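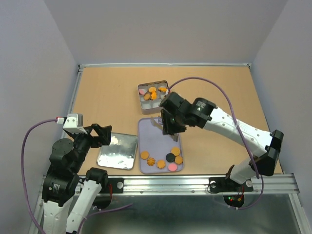 How long does a tin of butter cookies keep once you open it? Three weeks in my kitchen, with the lid on tight and the tin away from the stove.

I bake twice a year, once in spring and once in November, and the November batch is the big one. This time it came to 200 cookies over two evenings. The dough is the one I got from Tiina Koskela when we both lived in Nurmi. It has butter, sugar, flour, one egg yolk and a little salt. She never used vanilla and I don't either.

Storage is where I went wrong for years. I used to put everything in one big plastic tub, and by the second week the crisp ones had gone soft and the whole lot tasted of ginger. Ginger gets into everything. Now the ginger cookies have their own tin on a different shelf, and the plain ones can share with the almond ones.

Some things I do now:

Cool the cookies all the way before they go in. I leave them on the rack overnight under a dish towel. If they go in even a little warm, the lid sweats and the bottom layer is ruined.

Put parchment between the layers. Wax paper works too but it sticks to anything with sugar on top.

Keep anything with jam for last, and fill those the day you serve them. A filled cookie is soft by the next morning.

Skip the slice of bread. My mother put one in every tin, which is fine for chewy cookies but makes butter cookies limp.

The freezer is the other choice. I froze 70 of them this year, baked, in flat bags with the air pressed out. They thaw on the counter in half an hour. I tried freezing them as raw dough logs last year and I think those came out a bit better, though you do have to turn the oven on again, and slicing a frozen log is hard on the wrist.

I took one tin over to Jarmo Ikonen in Jondangate and he asked if soft cookies can be saved. They can, mostly. Put them on a sheet at 300 degrees for five or six minutes and let them cool completely. It works once. The second time they just taste dry.

If they smell like old nuts, the butter has turned and they should go in the trash. I had that happen with a tin I forgot on top of the fridge, where it is warmer than you would think.

Next I want to try the rye version. Aarne Sjöberg sent me his recipe, but it gives the oven heat as "medium" and no baking time, so I need to call him first.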